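**Drindik adds a play kitchen set to its early years range**

*For release: September*

Drindik, the Canadian maker and distributor of toys for child care centres and kindergartens, is adding a play kitchen set to its catalogue this September. The set is called Vullholm. It consists of plates, toy vegetables and a storage tub, and it will be sold to centres, schools and families through the company's regular dealers.

Vullholm replaces the Goltus play food line, which Drindik has carried for several years and which will be discontinued once present stock is sold. Centres that own Goltus pieces can keep using them alongside the new set. The plates in the two lines are the same diameter and will stack together.

The starter set contains six plates and a mix of toy vegetables. The classroom set holds 75 pieces in all and is meant for a room where several children play at the same table. Replacement pieces can be ordered singly, which dealers had asked for. Under the Goltus line a centre that lost one carrot had to buy a new bag of vegetables.

"Carrots go missing more than anything else," said Fathima Jayawardena, product manager for the early years range at Drindik. "They go home in coat pockets. We looked at our replacement requests before we settled on the contents, and we put extra carrots in the classroom set."

The plates are round, with a raised rim and a shallow, smooth interior. The rim keeps rounded pieces from rolling off when a child carries a plate from the play stove to the table. Drindik chose a single bright blue for the first run so that the food stands out against it. Other colours are being considered, but the company has not set a date for them.

The vegetables are shaped and coloured to be recognized quickly by children two years and older. The carrot has a tapered orange body with red dashes and a green top, and it is long enough to be held in a fist. The eggplant is purple. 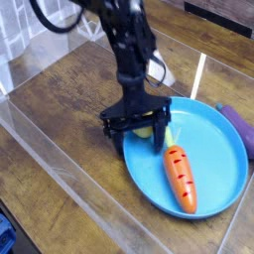
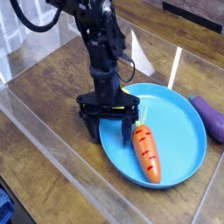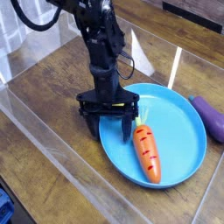 The orange carrot on the blue plate.

**Category: Products / Early Years / Pretend Play**

**Use in the classroom**

Drindik tried the set in a small number of kindergarten and child care rooms before release. Educators used it for free play, for sorting by colour and for practice in setting a table. Several of them also used the plates without the food, as trays for beads and buttons, and asked whether the plates could be bought separately. They can, in packs of six.

A short activity booklet comes with the classroom set. It is printed in English and French and was prepared by Drindik's own staff. The activities need no other materials and most can be finished in the time before snack. One asks a child to fill a plate from a spoken order. Another has two children trade vegetables until each plate holds only one colour. The booklet can also be requested from the company without buying the set.

"We kept the booklet thin on purpose," said Jayawardena. "The educators we spoke to already know what to do with a plate and a carrot. It's there for relief staff and for parents."

**Cleaning and care**

All pieces in the Vullholm set can be washed by hand in warm water with ordinary dish soap. The plates may also go in the top rack of a dishwasher. The vegetables should be kept out of the dishwasher, as repeated high heat will dull the painted details. Pieces should be dried before they are returned to the tub. Any piece that is cracked should be thrown out and replaced.

The plates are toys and are not intended for serving real food.

**Ordering**

The item number for the starter set is 1801 and the item number for the classroom set is 2247. Dealers may place orders now. Deliveries to dealers begin in September, and centres with a standing account will be able to order directly from the same time. Single replacement vegetables and the packs of plates will follow once the first deliveries are complete.

In Western Canada the set will be distributed by Deligiannis, which already handles Drindik's puzzles and building blocks. Customers there should place their orders through Deligiannis, including orders for remaining Goltus stock. Customers in other regions should continue to deal with their present supplier.

Goltus orders already placed will be filled as usual. If an item has sold out, the customer will be offered the matching Vullholm piece at the Goltus price or a refund. Drindik will continue to answer questions about Goltus products after the line has closed, but will no longer supply spare parts for the Goltus play stove.

**About Drindik**

Drindik makes and distributes toys and learning materials for children up to the age of eight. Its catalogue includes pretend play, puzzles, building blocks and art supplies. The company sells to licensed child care centres, school boards, libraries and independent toy shops.

**Media contact**

Fathima Jayawardena
Product Manager, Early Years
Drindik

Review samples of the starter set are available to education and parenting publications on request. Please include a mailing address and the name of the publication.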